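Petulus Snack Pot Set, in Drelbridge blue or plain
Kitchen and Family / Lunchboxes and Storage

I bought my first set of Petulus pots when my daughter was four and had gone off everything that wasn't beige. I sell them now, so of course I'm going to be nice about them, but I was a customer for a good long while before I was a shopkeeper and I still have the originals (one lid has been chewed by the dog, the rest are fine).

You get 5 pots with screw lids, all the same width so they stack, and a carry strap that holds three at a time. The biggest takes 500 ml, enough for pasta or a decent helping of soup, and the smallest is a dip pot that I mostly use for hummus or raisins.

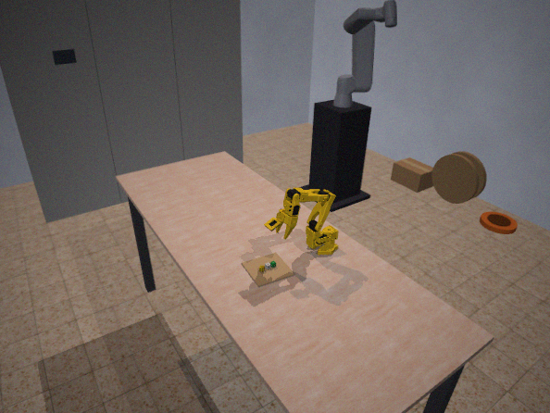
A long table with pale, streaky grain and a small yellow robot arm standing on it.

What I like best is the lids. Small hands can undo them! Mine could manage by herself from her first week at school, and Manju Nautiyal, who runs the lunch club at Wutstead, tells me it's the one make she doesn't get handed across the table to open. They do need to go on straight. If you cross the thread in a hurry you'll have yoghurt in the bottom of the bag, and I speak as someone who has rinsed out a reading folder.

As for filling them, I'm not going to tell you it'll turn a fussy eater round. What worked for us was putting very little in. Two sticks of cucumber, a few peas still frozen, one piece of cheese
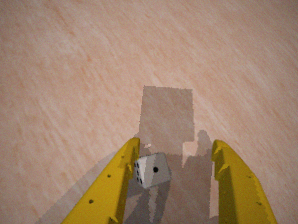 and then leaving her to it, with no speeches from me about vitamins. Some days the cucumber came home again. By November she was asking for the peas, and I nearly fell off my chair, but I kept quiet and filled the pot.

They go in the dishwasher on the top rack. Take the rubber rings out now and then and give them a scrub, and leave the lids off in the cupboard or they'll hold on to the smell of whatever was in there last (tuna, in our house). Freezer is fine if you leave a bit of space at the top. Please don't microwave them with the lids on.

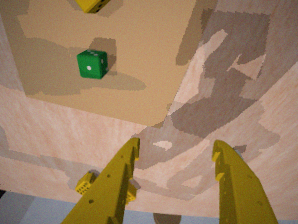
Green die with white pips on a flat tan board, two yellow gripper fingers in front.

Spare lids and rings are sold separately and fit the older Rana pots too, apart from the dip size. Abhishek Solanki packs the orders and if you put a note in with yours saying which lid you've lost, he'll pick out the right one. Straps come in blue only for the moment.

Full set 12 pounds, postage on top. Order code 77. Price checked Jun 8, 2002.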